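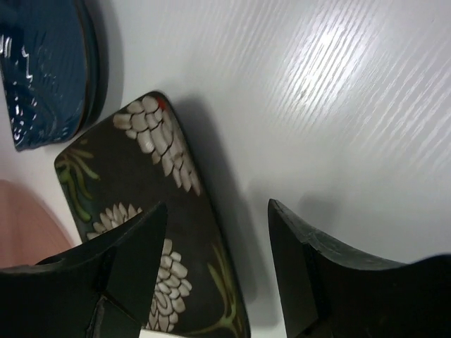 I bought my first secondhand plate because I'd broken a good one and was too cheap to replace it properly. It cost me 50 cents at a church sale in Gethin, it had a chip on the rim, and I still eat my toast off it every morning. That was 17 years ago. I now own enough unmatched dishes to feed a wedding, and my sister has stopped asking what I want for my birthday.

If you've never gone plate hunting, let me try to sell you on it. You get up far too early, you drive to a field, and you dig through other people's newspaper-wrapped kitchens with cold fingers. Then you find a saucer with a rose on it and you're happy until lunch!

The best place I know is the June market at Cestarton. The dealers start unloading at 5 in the morning and the good tables are picked over by 7. I've learned to bring a flashlight, small bills, and an old bath towel (newspaper leaves ink on anything with a worn glaze, and then you're scrubbing for a week). I've also learned to skip the first row. Those sellers pay more for their spots and they want it back from you.

My rules have gotten looser over the years. I used to buy only sets, or what was left of sets. I drove all the way to Irnau once for four soup bowls and came home with three, since the fourth was glued and the man wouldn't split the price. These days I buy one of anything. A table where nothing matches looks friendly to me, and when a guest drops something you don't have to do that frozen smile.
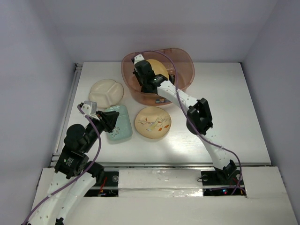 Pieter Sithole thinks I'm wrong about this, and wrote to tell me so after my last piece. A mixed table is fine for breakfast, he says, but a proper dinner wants plates that stack, and anyone who has tried to load a dishwasher with nine different rims knows it. He's kept the same white dinner service since he got married and has never wished for a bird or a flower on any of it.

Well, he has me on the stacking. My cupboard is a disaster – I have to lift out half of it to get to the gravy boat, and the big platters live under the bed. But I'd miss the hunting. I'd miss arguing with my sister over who gets the blue one, too, and she cheats.

What I won't do anymore is pay silly money. A woman at the Ploven auction bid 2,000 for a dinner service while I was standing next to her eating a donut, and then she told me it was going straight into a glass cabinet. I went home and had spaghetti on something with a fox on it. 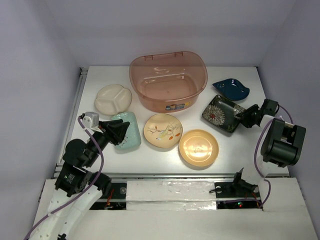 A painted, bird-like figure and translucent plastic can share a table.

For washing, go easy. Old painted pieces don't love the machine, so I do mine by hand in a plastic tub, with a dish towel on the bottom so nothing knocks. Gold rims stay out of the microwave (ask me how I know). If there's a brown line through the glaze, use the thing for keys or a houseplant and put your dinner on something else.

I'll be at Cestarton again this June, second row, with the towel. If you see a gravy boat with a lid, I saw it first.

Search this site
Enter keyword
Go

More from Home & Table
The Gethin church sale, table by table
Who still irons a tablecloth?
Getting tea stains out of old cups
What to pack for the Ploven auction
My sister's lemon cake, on the fox plate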